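Home Notebook Hardware Rigs Calendar Search

October 23, 2024
Posted by the Simness bench

Grippers again. Flindance sent a second pair of their parallel jaws, so the plan was to put them up against the Ellari set we have been grumbling at since January. Same arms, same controller, same firmware. I changed the fingertips and nothing else, then changed the controller gains as well, so scratch that sentence.

Test piece was the bare tray to start with. Pick up, hold level, tilt, hold, put down. The Ellari pair does the pick nicely and then sags on the tilt, a slow embarrassed droop you can watch happening in the torque log. Flindance holds the angle but chatters when the two wrists disagree. Dropping the stiffness on one side cured most of it. I did that in run 261 and forgot to write down which side. It was the left. I am fairly sure it was the left.

Du controller: the loop time is 8 ms now, down from 16, and I would love to say it made a difference. The plots are prettier. The manual still insists the grip force setting is a percentage, without saying of what.

Runs up to 583 are on the shared drive, in the folder called new_new. Please don't rename it, the plotting script is attached to it emotionally.

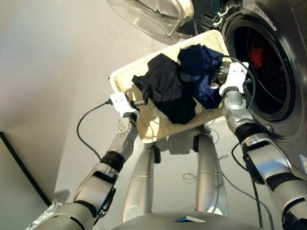 Two-handed tilt is where I'd pick a winner if I had to, and I don't want to yet. Clothes are a rude load. They bunch, and the center of mass goes wherever it likes. With the black and the navy piece both lying up the tray toward the drum, the gripper on the upper-right corner has the awkward end of the job – a corner hold is poor leverage for arguing with laundry. I want to try both grips further down the sides. The cables also need dressing before we do anything faster, the left one swings out in a great loop and the right one passes far too near the gasket for my liking.

To do: repeat the Ellari tilt with the new gains, log wrist torque on both sides, label the sides.

Last updated October, after lunch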